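Table layout and cup storage, Monday

Long table re-covered in brown paper this morning. The old sheet had lifted at both ends and objects were catching on it. New sheet is taped underneath the long sides only. Armindo wants to see whether it holds for the week before we order another roll from Coelho.

Kitchenware for the Tustis set is back out. Cutting board, measuring spoon, pink bowl and the mug tree go towards the far end, and the cream tray sits nearer the middle. Cups are kept on their sides in the white wire rack at the near left corner. The yellow one is out on the paper by itself. The near end of the paper stays mostly clear so there is room to lay out the next group.

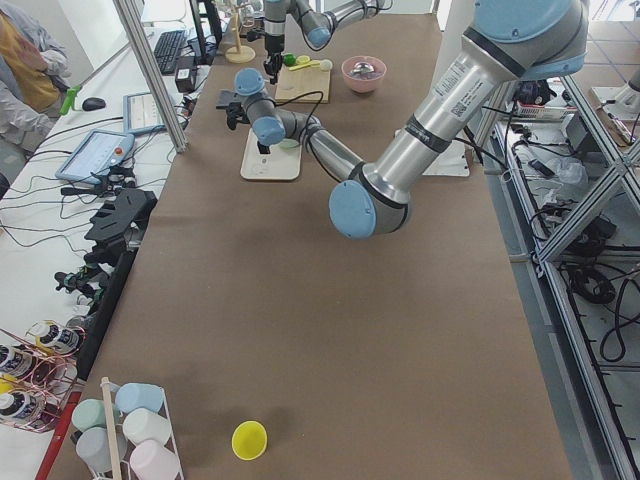 Storage and labels

Plastic cups are logged by colour: light blue, mint green, white, grey, pale pink, yellow. Idalina's list still had the mint one as plain green, which clashed with another line. Corrected in the inventory, items 30 and 31.

Mug tree has a slight wobble at the base. Savvas to check the screw from below and glue if needed. Leave the hooks alone.

Overflow goes in bin 1794, bottom shelf. Lid is cracked; replacement requested from Flemus.

To do
- Second tray, same size as the first
- Felt pads for the rack feet
- Ask Conceição where the spare spoons ended up
- Check the tape again Thursday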